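Walking to the Shops: How Far Is Too Far?
Geography project report, Ellness College
Submitted 25/03/2020

1. Why we picked this

Our first idea was to study coastal erosion, until we looked up the train fare to the coast. Pavements are free and Ellness has plenty of them. The question we settled on was whether people walk to the shops because the shops are near or because the walk is bearable, and whether our own district, Jostdale, does well on either count.

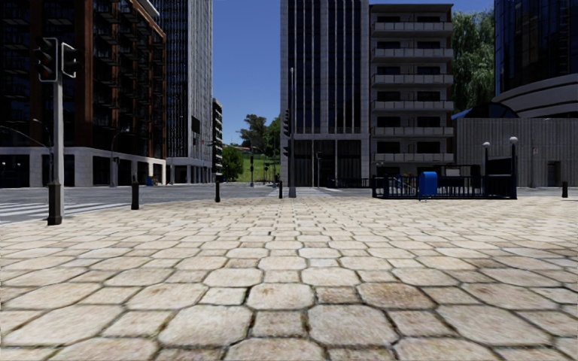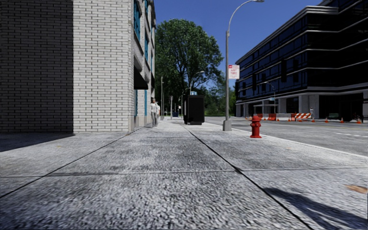
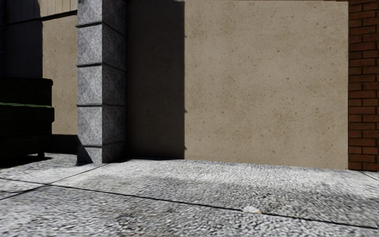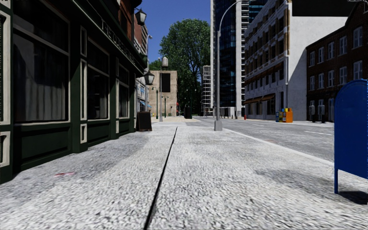

Figure 1. Computer-rendered street surroundings: paving, walls and a shopfront.

2. What we did

We compared two routes from the Jostdale estate to the parade on Ajayi Road. Route A follows the main road and is the one the council signs point to. Route B goes behind the old laundry and is the one everybody uses. Both end at the Vuvata bakery, a choice of finishing line that did wonders for attendance.

Each route was walked 20 times in October, at different times of day. We noted how long it took, where we had to stop and anything that made us leave the pavement. We then put a questionnaire through doors on the estate, asking how often people walked to the parade and what would make them walk more. The reply box was in the library, next to the one for lost gloves, and we did receive a glove.

3. The routes

Route A is flat, well lit and wide enough for a double buggy. It also has a crossing where the button appears to be there for moral support. We spent more time waiting at that one crossing than at all the stops on Route B put together.

Route B is shorter on the map and feels shorter still. Its weak point is the slope behind the laundry, which collects wet leaves all through October and is hard going for anyone with a stick or a trolley. Bins are put out on the narrow part on Mondays, and that was the usual reason for stepping into the road.

4. What people told us

Most of those who replied said they walked to the parade at least once a week. The ones who drove gave heavy shopping as their reason, followed by the weather, followed by the car being there anyway. Distance came well down the list. Several people who called the walk "too far" lived nearer to the parade than people who called it "no distance", so we stopped treating the word as a measurement.

Asked for improvements, people wanted benches. We had provided tick boxes for lighting, crossings and smoother paving, and they wrote "bench" in the margin. One reply asked for a bench and a cash machine, in that order.

5. Problems with the work

Our step counter recorded 1,001 steps on one walk of Route A and the same again on the way back, which looked neat enough to be suspicious. We left the step counts out and relied on times.

All of us are young and reasonably fit, so our times say little about the people who find the walk hard. We should have asked some of them to come along. We also did no walks after dark on Route B, having agreed beforehand that we would and then each assumed someone else had.

6. What we would suggest

Shorten the wait at the Route A crossing. Sweep the slope on Route B in autumn. Put two benches on Route A, one of them near the crossing – people will have time to use it.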